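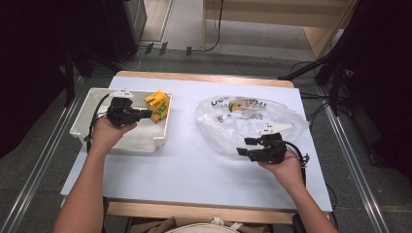

Keegan Tawhiri asked under the last post whether it is worth sorting toy bricks by color before packing them away, and said he had tried it twice and given up both times. My reply was that color is the wrong place to start. Sort by kit first, then by part, and leave color for the few sets where it matters. The longer version is below.

How to pack building-block kits for a lending shelf

These steps come from running the toy shelf at the Emville lending room, where we keep 116 kits. They work just as well for a closet at home.

What you need

Shallow trays, one for each kit you plan to have open at the same time
Clear zip bags in two sizes
Index cards and a permanent marker
A kitchen scale that reads in grams
Lidded boxes that stack

Step 1: Clear a surface

Use a table with a light top, or lay something pale over it. Small dark parts show up right away. Clear parts are the hard ones. Windshields and little windows vanish on white, so keep a sheet of dark paper nearby and sort those on it.

Step 2: Work on one kit at a time

Open one box, tip it into a tray, and close every other box in reach. Most mixed-up kits I have seen got that way on a sorting table and not in a child's bedroom. If a part doesn't belong to the kit you are on, put it in a bowl marked "strays" and keep going. Don't stop to find its home.

Step 3: Take finished builds apart

Kits often come back with small models still together. Take them apart before checking the contents. Thin plates that are stuck flat can be pried up with a brick separator. Don't use a table knife, which marks the edges, and don't use your teeth. If two plates won't budge, soak them in warm water for a few minutes and try again.

Leave a model together only if the kit card says so. We have a few for younger children where the base is meant to stay in one piece.

Step 4: Wash if needed

Put the bricks in a mesh bag and wash by hand in warm water with dish soap. Rinse well. Leave out anything with stickers, metal axles or electric parts, and wipe those with a damp cloth. Spread the rest on a towel overnight. Bricks hold water inside the tubes, and a bag closed too early will smell by the next week.

Step 5: Bag by part

Large bricks go in one bag, small bricks and plates in another. Wheels, hinges and figures get a small bag of their own. Press out the air before closing, or the box won't shut. Clear bags with printing on them are fine, but write your own label on a plain area or on a card inside. Marker on top of print is hard to read in December light.

Keep bags away from babies and toddlers. At our place the bags stay with the adult who signs the kit out.

Step 6: Weigh the kit

Write the weight of the full kit on the card. When it comes back, weigh it again before doing anything else. If it matches within 2 grams, we put it back on the shelf. If it doesn't, we check it against the parts list. Our biggest kit has up to 1,000 pieces, and checking it by hand takes most of an evening — weighing it takes a minute.

Weigh with the bags in, and use the same kind of bag each time.

Step 7: Fill in the card

Ours have four lines: kit name, weight, number of bags, and known missing parts. Rungnapa Thepsuriya added the last line after the same family was asked twice for a wheel that had been gone for months.

Step 8: Deal with the strays

Go through the bowl once a month. Match what you can against the missing lines on the cards. Put the rest in a general box for free play. Ours weighs more than any of the kits now and gets borrowed the most.

Comments

Ayane Kikuchi: Do you store the instruction booklets in the box or separately?

Separately, in a binder, filed under the kit name. Borrowers get a copy.

Jirayu Noiphan: Mesh bag in the washing machine has been fine for me on cold. No spin.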